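Last updated 6/17/18

Notes – youth river campaign talk, Mustdale

Start with the bus story. Three teenagers, one borrowed megaphone, wrong stop. Let people laugh, then bring in Josiane Guérin.

Josiane was 17 when she began the Fraser campaign. She knocked on 108 doors that first September and 66 families signed. I love that number! Say it slowly.

Then Clundari. The older groups wanted a lawsuit, the students wanted a march, and Josiane got both sides to walk the riverbank together before anyone voted. (Pause – ask who here has been in a meeting like that.)

Radio part: she had never interviewed anyone when she started the Luka show. The first guest was her bus driver, and it's still my favorite episode. Play the short clip if the sound works, otherwise read the bit about the herons.

Main point for the students in the room – pick one place you already care about and go talk to the people who live beside it. Leave plenty of time for questions, they always have great ones. 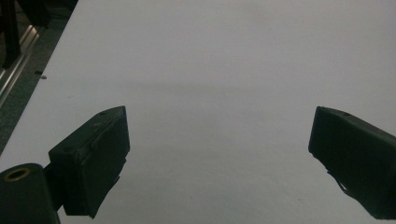

How old do you have to be to start a local campaign?

Any age is fine, but bring in an adult early if you need to sign for permits or open a bank account.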